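Slanina: two-arm dish sorting, demos and rollouts

Hi! I'm Despina Stojanović and I look after this dataset. Slanina is the table-clearing half of a bigger imitation learning project called Irnetti, and I split it out because people kept asking me for the dish data without the other stuff (which is huge, and mostly folding). If you only want dishes, you're in the right repo.

What you get

There are 693 teleoperated episodes in the main folder, plus a smaller folder of policy rollouts. The rollouts have the failures left in, on purpose! I'd love it if more people shared theirs. Each episode has joint positions for both arms, gripper commands, an overhead video and a one-line text instruction such as "stack the bowls" or "put the pink plate on the white plate."

The question I was chasing is pretty narrow. When two arms share a small space, does it help to tell the policy which arm should move first? We call the little tag that does this the Holik token, after the folder it first lived in, and the name stuck. It gets predicted once at the start of an episode and then again every time a gripper closes. That's the whole method. The network behind it is a plain action chunking transformer and I didn't touch anything else.

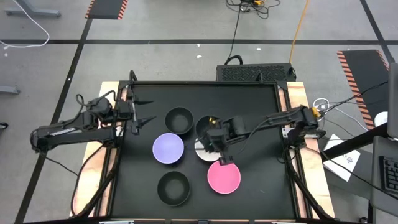

Occlusion gave me more trouble than grasping did, and it's the part of this data I'd look at first. An arm that reaches in from the side will happily park itself on top of the thing the other arm needs to see. With the right gripper over the white plate like that, the upper-right bowl is partly hidden, and a policy working from one overhead view has to either remember the bowl or wait. The baseline did neither. It tended to go for whichever bowl it could see best, even when the instruction named another one. With the token on, the arm that isn't up first learns to hang back, so the view stays clearer for longer.

Results so far

With the token, the policy finished 86 percent of the sorting trials. I haven't put a matching baseline number here because I changed the reset procedure between the two runs and I don't think the comparison is fair. I'm redoing it in September. Please don't quote the old figure from the Plirnside workshop slides, it was measured on an easier layout and I regret putting it in such a big font.

Known problems

Gripper timestamps lag the video by 5 frames in the oldest batch. The loader fixes this if you leave align=True, so leave it alone unless you like pain.

Six episodes have the wrong instruction text. They're listed in bad_labels.txt, and I kept them in so that episode IDs wouldn't shift under anyone who's already training.

The dishes don't vary much. A policy trained only on this will probably be lost with mugs or patterned plates, and I haven't tried clear glass at all.

Loading it

Run the setup script, point SLANINA_ROOT at wherever you unpacked the archive, and call load_split("train") or load_split("rollouts"). The video decoder is slow the first time (it builds an index), then it's fine. If memory is tight, set lazy=True and go get a coffee.

Found something weird? Open an issue and give me the episode ID. A short clip helps a lot too.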